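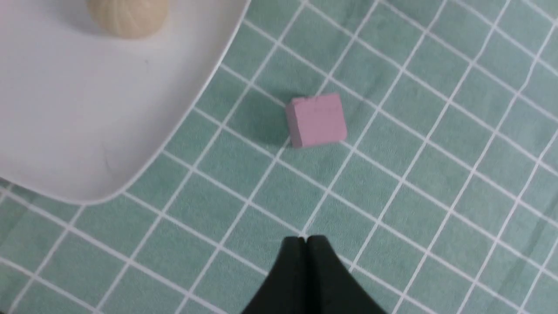

Subject: Re: [hurkeck-users] Lag when teaching pick and place by remote control
Date: 13 July 2025

On the hurkeck-users list, Pudlow wrote:
> We have 211 demonstrations so far, all by remote control. Policy
> reaches the object fine and then closes too early. Is it the lag,
> or do we need more data? One paper used 2,000.

I would look at the lag before recording more. We had the same early close with the Imlow controller. The commands were being logged when they left the operator's side, and the wrist pictures were stamped on arrival, so the two were off by three pictures. Shift one against the other and train again on what you have.

The other thing is how you drive. Our first operators closed the fingers while the arm was still moving down. Stop over the object with the fingers open, go down, then close. It feels slow, but the recordings are easier to learn from.

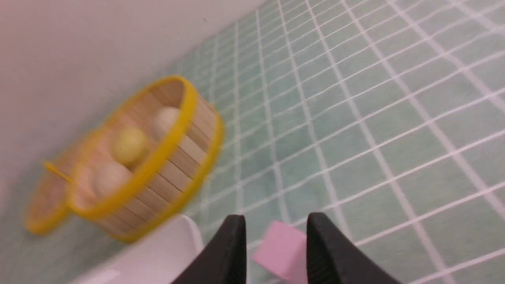 Ó Dubhghaill wrote back off-list that guiding the arm by hand gets rid of the lag altogether, and that hands are easy enough to keep out of the wrist view. I agree for short moves. On longer ones our arm is stiff at the elbow and people start to push it in jerks – you can see it in the joint logs.

What we do now is record 22 runs by hand and the rest by remote control, with the same start pose for both. Keep the two sets in separate folders so you can train with and without either one.
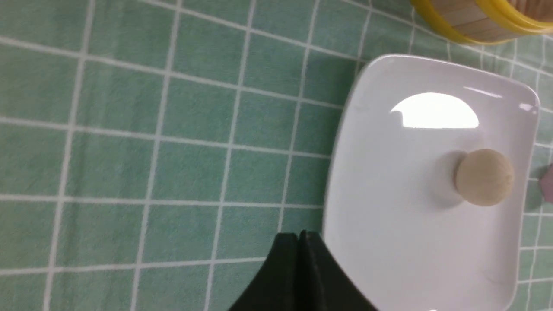

Wrist view, fingers closed, ball on the plate.

If you send the log settings I can check them against ours. The shift script is in the list archive under October.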